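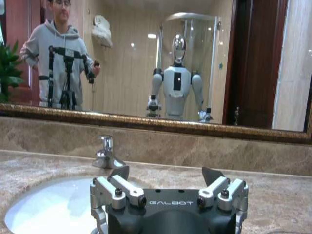 A garra aberta junto ao lavatório, com o robô refletido no espelho.

Visita à demonstração do robô na casa de banho: vale a pena e o que se vê?

Vi na agenda da Covier que voltaram a abrir inscrições para a demonstração do robô humanoide que arruma o lavatório. Vivo a uma hora de caminho e queria levar os meus dois filhos. A página só diz "sessão prática, lugares limitados". Quanto tempo dura? Fica-se atrás de um vidro ou entra-se na divisão? E ele pega mesmo nas coisas ou é só um vídeo com alguém a explicar?

publicado em 16 de maio de 2022 por Kusance
visto 2,864 vezes 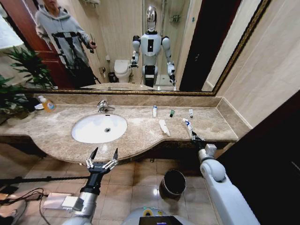
wukska
Membro da comunidade, visitante habitual

Fui em dezembro e entrei na divisão. É uma casa de banho normal, com bancada de mármore, espelho grande, sanita e duche. O robô trabalha em frente ao lavatório e os objetos são coisas pequenas do dia a dia: pasta de dentes, frascos, bisnagas. Pega, sim. Na foto tem o tubo de tampa azul seguro na garra direita, logo acima da bancada, e a esquerda está aberta.

Quanto ao resto:

A sessão dura até 3 horas, mas a parte do robô é mais curta. Começa com uma conversa numa sala ao lado, depois entram grupos pequenos.

O melhor lugar é de lado, perto da ponta da bancada. De trás vê-se pelo espelho, e com mais gente à frente perde-se o movimento dos dedos. Se os miúdos forem baixos, peça para ficarem à frente.

Atenção ao chão, porque há cabos do lado esquerdo. Pediram-nos para não passar por ali.

É lento. Quem for à espera de ver a bancada arrumada num minuto vai ficar desiludido. Eu gostei mais de ver como ele se aproxima de um objeto — a altura do pulso, o ângulo dos dedos — do que do resultado final. Houve tempo para perguntas, e responderam também às que não sabiam responder, o que apreciei.

Leve a confirmação impressa ou no telemóvel. Sem ela não deixam entrar.

Molefe
Membro novo

Fui com a minha irmã e achei um bocado parado. Crianças pequenas aborrecem-se. Estacionamento fraco.

covier_apoio
Conta da organização

Boa tarde. Confirmamos o que foi dito sobre a entrada na divisão. Cada inscrição dá direito a 2 lugares, por isso para três pessoas é preciso fazer duas inscrições com o mesmo contacto. Os menores entram sempre acompanhados. Pode tirar fotografias sem flash. O estacionamento das traseiras já reabriu — a entrada é pela rua de baixo.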